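Why Do Your Fingernails Never Stop Growing?
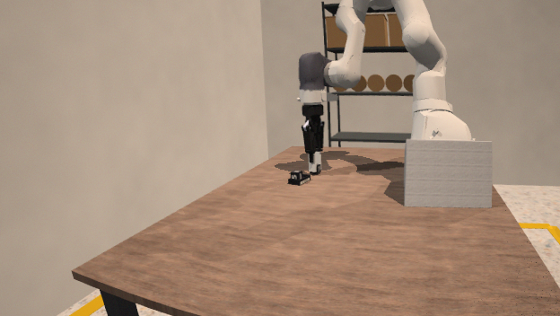
Lizelle Msimang wanted to know why it doesn't hurt when we trim our nails, when it hurts so much to stub a toe. What a good thing to wonder about while somebody is chasing you with the clippers!

To answer her, we have to start under the skin. At the bottom of each fingernail, tucked away where you can't see it, is a small patch called the matrix. Think of it as a tiny bakery that is open day and night. It makes new cells, and the new cells push the older ones forward. As they get squeezed along they flatten out, harden and die. By the time they reach the part you can see, they are packed together into a smooth, tough sheet. It is made mostly of keratin, the same stuff that's in your hair (and in a horse's hooves, and in a parrot's beak!).

Dead cells can't feel anything, so a trim doesn't hurt. The skin underneath is another matter. It is very much alive and full of nerves, so cutting too close makes you yell.

Look at your thumb. Can you find a pale half-moon near the bottom of the nail? That is the front edge of the matrix peeking out. It's called the lunula, which means "little moon" in Latin. Some people can see it on every finger and some can hardly find one at all, and both are perfectly fine.

Nails are slow travelers. A fingernail moves forward only about a tenth of a millimeter in a day, and toenails are slower still.

Now for polish, which I know some of you have been waiting for! Ordinary nail polish is a bit like paint. It has color in it, something to make a film, and a liquid that floats away into the air as the polish dries. That liquid is what you smell, so ask a grown-up to open a window. Gel polish works in a different way. It stays sticky until a special lamp makes its tiny pieces link up into a hard coat.

Try this in May, or whenever you like: put one small dot of polish at the bottom of your thumbnail, just above the skin, and check it every 7 days. If it doesn't chip off, you can watch it ride slowly toward the tip.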